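How to Buy Used Weights Without Getting Talked Into Junk

Most listings for secondhand weights say "great condition, barely used." I ignore that line. Iron doesn't wear out quickly, so what you're checking for is missing parts, wrong sizes and a silly price.

Start with the price per pound. One seller in Muriithi wanted $263 for a mixed set I could have bought new for less. Add up the plates yourself and skip anything marked "vintage" unless you collect it.

Next, ask for a photo of each handle with one end bare. You want to see the sleeve.
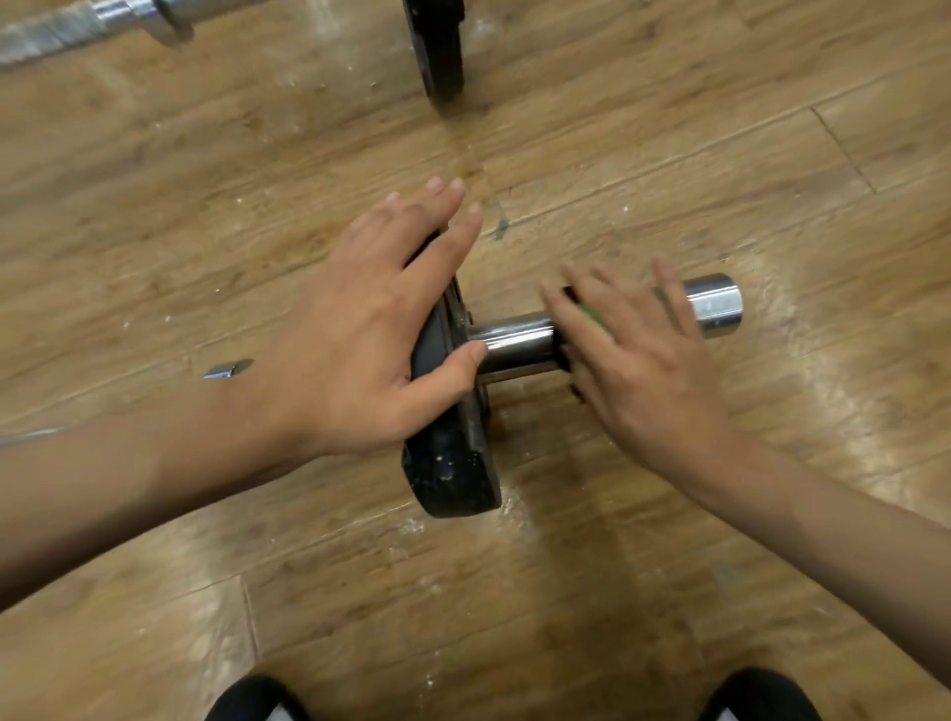

Short dumbbell, one end unloaded. Scuffs on a plate are cosmetic.

Then measure. Bring a tape and check the hole in every plate, because sellers mix standard and Olympic sizes without knowing it. A kitchen scale won't help with big plates, so bring a bathroom scale and don't trust the number on the casting.
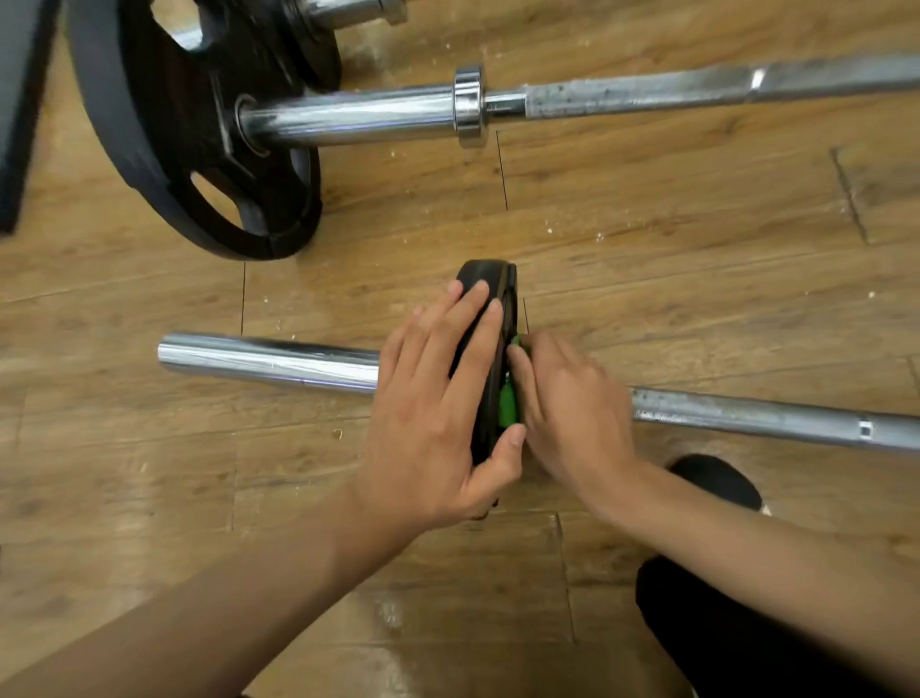
Clips are where cheap sets let you down. Ask whether they're included, then try every one on the bar you're buying. A bright green clip like the one above is easy to find on the floor, but color tells you nothing about grip. Push it on and tug hard.

Clean everything before you pay for fancy products. Dish soap, warm water and a cloth will take off most grime.

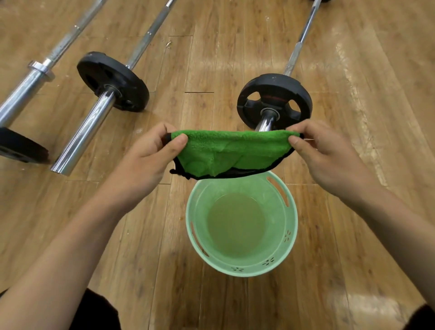

Dry the metal right away and leave it out overnight before you stack it. I've seen rust removers sold at $60 a kit, and I'd try a wire brush and white vinegar first. If a chrome handle is flaking, pass on it.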